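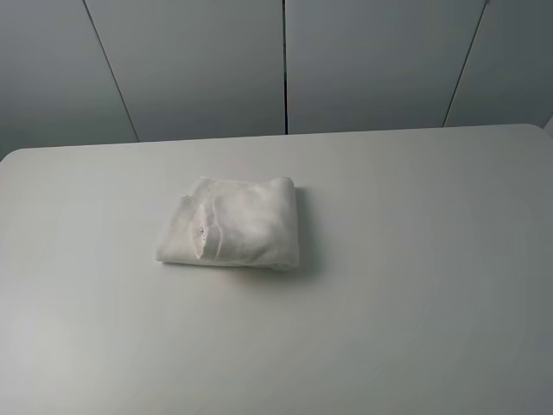 What is the Clevum towel-folding demonstration?
The Clevum towel-folding demonstration is a public showing of robotic cloth handling, held at the Clevum workshop in Lolley as part of its winter open day. A robot folds household towels on a table while visitors watch and put questions to the staff.

Clevum towel-folding demonstration

The Clevum towel-folding demonstration is a recurring event at which the automation workshop Clevum presents its work on the handling of soft goods. It was first given in December 2023 for invited laundry operators and was opened to the general public a year later. The most recent session took place on 2025-01-11 and was led by Liesl Holzer, head of the cloth handling group. Trudy Tuhiwai was responsible for the control software and for the question period.

Background

Clevum was set up as a contract workshop for packing and sorting machinery. Its interest in textiles dates from an enquiry by Redance, a linen hire firm which wanted to know whether small batches of mixed towels could be folded by machine. Conventional folding machines are fed with flat, separated pieces and work at high speed on a narrow range of sizes. Redance handled short runs in which size, weight and weave changed often, and the feeding was done by hand.

The workshop chose a robot with a two-finger gripper for the study. The table was kept plain so that the outcome of each fold could be judged by eye. The study was later extended with support from Van Damme, a supplier of finishing equipment, which lent a press and a set of worn hire towels for trials.

Technical problem

Cloth is difficult for robots because it has no fixed shape. A rigid part can be described by its position and its angle, and a gripper that reaches the right point will usually lift it as planned. A towel may take any number of shapes, and each contact changes the shape again. Layers cling together, so that a gripper meant to lift one layer may take two or none. A corner may also be hidden under another part of the cloth.

White towels on a pale table add a further difficulty. There is little contrast between cloth and background, and the outline has to be found from shading and shadow. Clevum uses this combination in its demonstrations because it is common in hotel linen rooms.

Border bands and hems are useful landmarks. A woven band is flatter than the looped pile and keeps its texture when the towel is creased. If the band can be found, the direction of the towel can often be worked out from it.

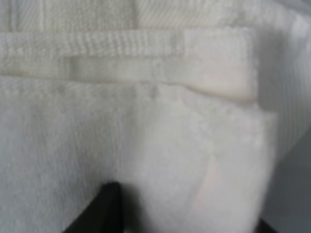
The grip itself is a compromise between depth and pressure. A shallow grip on thick pile tends to hold only the loops, which slip out under load. A deep grip is more secure but gathers the cloth between the fingers and leaves a pucker, which must be smoothed out later. According to the notes handed out by Holzer's group, the setting used at the open day favoured the deeper grip.

Programme

The open day was divided into sessions of 10 visitors each. A session began with a short talk by Holzer on the history of the project. Visitors were then shown the folding task, followed by a period of free questions. A separate table was provided at which visitors could fold towels themselves using a pair of kitchen tongs, an exercise intended to show the effect of working with two contact points. Children under 7 were admitted with an adult but did not take part in the tongs exercise.

The folding task had three stages. The towel was laid out, folded across its length and then folded again to form a bundle. Staff did not straighten the towel between stages. A fold was recorded as complete when the bundle could be lifted and set down without opening. Neatness was noted separately, on a scale devised by Redance for its own packers.

Results and reception

Clevum published a brief account of the day on its notice page. It stated that 200 visitors had attended and that the project's log held 1,355 recorded folds, including those made during development. No figure was given for the proportion completed, and the account noted that the log mixed several gripper settings and could not be read as a single series.

Questions from visitors mostly concerned speed. Tuhiwai replied that the robot was slower than a trained packer and that no attempt had been made to raise the pace while the grip remained under study. Other questions dealt with fitted sheets, which the group has not attempted, and with the effect of fabric softener on grip. The second point was taken up by Van Damme, which holds trial records on treated and untreated linen.

Some of the laundry operators present criticised the standard of finish. Their main objections were uneven sides and loose flaps, both of which can cause trouble when towels are stacked on trolleys. Holzer accepted the criticism and stated that edge alignment would be treated as a separate task in the next phase of work.

Later work

After the open day the group began trials with coloured towels and with a darker table covering. A version of the demonstration using hand towels is offered to technical colleges in the Lolley area on request.

See also
Linen hire
Robot gripper
Terry cloth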